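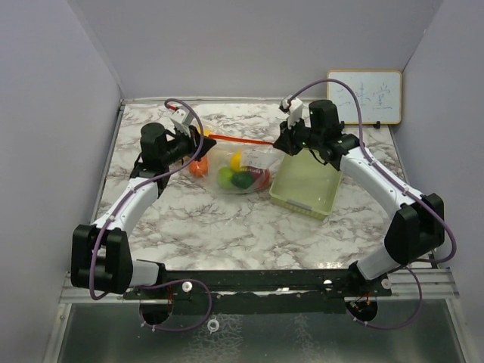 According to Tegwen Rees, a painted or printed marble should be judged from the distance at which it will normally be seen, and the finest veining is wasted on a ceiling. Her view is often cited in discussions of imitation marble, the general name for surfaces made to look like natural marble by means of paint, plaster, paper or print.

History

Painted marble appears on walls in the ancient world, and the practice continued in churches and houses across Europe. It was used where real stone was too costly or too heavy, although some owners of large houses chose it for rooms that also held real marble. In the market town of Rodach, an account book lists 60 days of work on the columns of the town hall, paid in two parts, the second on 30th September. The columns were repainted twice and the first scheme now survives only behind the gallery stair.

Methods

In the painted method, a smooth ground is laid in the palest color of the stone. Thin glazes are spread over it and broken up with a rag, sponge or feather. Veins are drawn while the glaze is still soft, then blurred with a dry brush. White and gray marbles are widely held to be the hardest to copy, as small errors of tone show clearly on a pale ground.

Scagliola is made from plaster, glue and pigment, kneaded into a dough, sliced, pressed in place and polished. The Nicholas workshop in Rodach kept 53 recipes for it, most of them for reds and greens.

Printed patterns became common on tabletops and counters in the twentieth century. The pattern usually repeats, and fitters try to keep matching veins away from the joints.

Reception

Critics have long disagreed about the honesty of the craft. Martti Koskela described it as a form of painting in its own right, while Philomena Breathnach held that it belonged with the building trades and should be taught there.

See also

Graining
Stucco
Terrazzo
Trompe l'oeil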